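5.3 Vorführstation für den Tag der offenen Tür einrichten

Gilt für: Gakari ab Version 2.2, Szene "Küche", Leitstand Pritus

Im Oktober steht die Station wieder in der Eingangshalle, und sie ist jedes Mal der Platz, an dem die Leute am längsten stehen bleiben. Wer zum ersten Mal mit zwei Handcontrollern einen simulierten Roboter durch eine Küche lenkt, vergisst ziemlich schnell, dass hinten eine Schlange wartet. Plant das ein und freut euch darüber!

Vor dem Aufbau

Der Rechner braucht nach dem Einschalten eine Weile, bis alle Texturen der Küche geladen sind. Startet ihn, bevor ihr die Tische rückt. Die Controller kommen geladen aus dem Schrank in Raum 41, die Ersatzakkus liegen im Fach darunter.

Aufbau

1. Großen Bildschirm quer zum Gang stellen, damit auch Leute im Vorbeigehen zuschauen können.
2. Leitstand Pritus an den Rechner anschließen, dann erst die Controller einschalten. Bei umgekehrter Reihenfolge werden links und rechts gern vertauscht.
3. Gakari starten und im Menü "Szenen" die Küche wählen.
4. Profil "Besucher" laden. Geschwindigkeit und Reichweite der Arme sind darin begrenzt, die Basis fährt nur im Schritttempo.
5. Beide Greifer einmal ganz öffnen und wieder schließen. Reagiert einer nicht, den zugehörigen Controller neu koppeln (Abschnitt 3.4).
6. Unter "Ansicht" die Kameras für den Besucherbildschirm freigeben.

Hinweis: Das Profil "Besucher" wird beim Beenden nicht gespeichert. Nach jedem Neustart von Gakari muss Schritt 4 wiederholt werden.

Vorsicht: Am Steuerplatz steht immer nur eine Person. Die Armbewegungen fallen bei manchen groß aus — haltet nach beiden Seiten eine Armlänge frei und klebt das Kabel am Boden ab.

Ablauf einer Runde

1. Controller übergeben, Handschlaufen schließen lassen.
2. Die Person einfach eine Weile fahren lassen, ohne Aufgabe. Wirklich, lasst sie fahren!
3. Aufgabe aus der Mappe ziehen. Für Kinder eignen sich die gelben Karten, für alle anderen die grünen.
4. Nach Ende der Runde "Szene zurücksetzen" drücken. Alle Gegenstände springen an ihren Ausgangsort.

Peiyu Tian hat die Karten im Frühjahr neu geschrieben, es sind jetzt 21, und die Toaster-Karten sind herrlich gemein. Wer eine davon löst, darf sich auf der Tafel eintragen.

Ansichten auf dem Besucherbildschirm

Mit der Taste V schaltet ihr weiter. Die Greiferansicht sitzt knapp hinter den Fingern und macht enge Stellen verständlich, etwa die Ecke neben dem Kühlschrank. In der Oberkörperansicht sind beide Arme und die Arbeitsplatte zusammen zu sehen. Zeigt ruhig beide, das Aha ist in der Greiferansicht am größten.
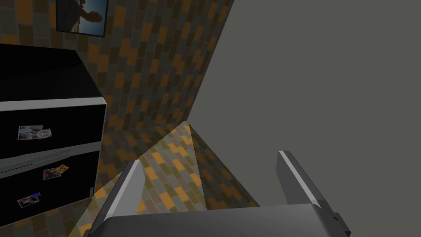 Greiferansicht, Finger offen, neben dem Kühlschrank

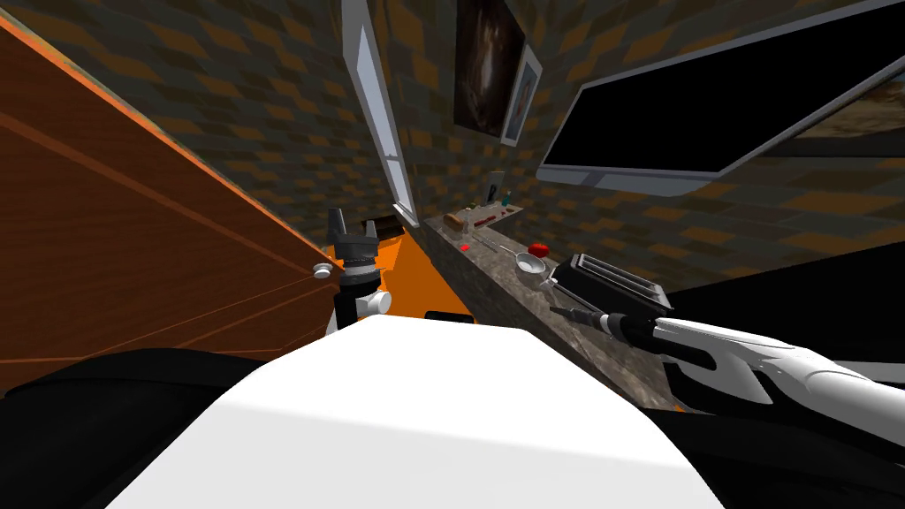
Wechselt die Ansicht nur zwischen zwei Bewegungen und sagt es vorher an. Mitten im Zugreifen verliert sonst auch eine geübte Hand die Orientierung.

Wenn der Roboter festhängt

1. Controller loslassen lassen, die Arme bleiben dann stehen.
2. Basis mit den Pfeiltasten am Leitstand ein Stück zurücksetzen.
3. Hilft das nicht, "Szene zurücksetzen". Die laufende Runde beginnt von vorn.

Hinweis: Bei der Meldung "Brusis antwortet nicht" ist der Kollisionsdienst hängen geblieben. Gakari beenden, den Dienst Brusis neu starten, weiter mit Schritt 3 des Aufbaus. Kommt die Meldung ein zweites Mal, bitte Jinfeng Qiu anrufen, die Durchwahl klebt am Leitstand.

Abbau

Controller ausschalten, Akkus entnehmen und ins Ladegerät stecken. Die Protokolldateien bleiben auf dem Rechner. Die Tafel mit den Einträgen bitte fotografieren, bevor sie gewischt wird.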